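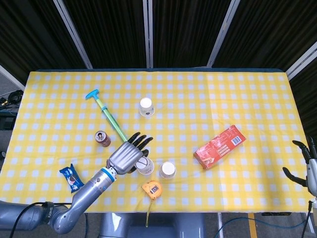
Dikilo: a recipe collection for feeding a crowd

Dikilo is a set of plain text files for people who have said "sure, everybody come over" and now have to cook. It covers stews, rice dishes, big trays of things, and one chili that has ended friendships.

What's in it

recipes/ has one file per dish. Every recipe is written for a party of a certain size, named on the first line. Believe the first line.
shopping/ has the matching grocery lists, sorted by aisle. The aisles are those of the store nearest Maureen Dobson, so your mileage will vary by the length of your own store.
notes/ is where cooks complain. Please read it before making the lentils.

Fields

name: what the dish is called, or what it was called before the argument.
serves: a number. "Plenty" was removed in April.
pots: how many you will dirty. The paella says 2 and means 4.
heat: from 0 to 5. Maureen set the scale and thinks black pepper is a 3.
ahead: yes, no, or "better the next day," meaning yes.

Scaling

Doubling works for most of the soups. It does not work for salt, baking soda, or your oven. The scale script (Bellell) multiplies everything by whatever you give it, including the bay leaves, and will happily ask you for half an egg. Check its output before you go shopping.

Known problems

The cornbread exists in more than three versions, all named "final."
Phromma, the noodle salad, lists peanuts under garnish and nowhere else. If anyone at your table has an allergy, read the whole file.
Oven temperatures are in Fahrenheit except in the Dornus folder, which came from a cousin in Celsius.

Adding a recipe

Cook it for a group first. Then copy template.txt, fill in every field, and send it to Maureen. She answers after dinner. Potato salads are closed to new entries.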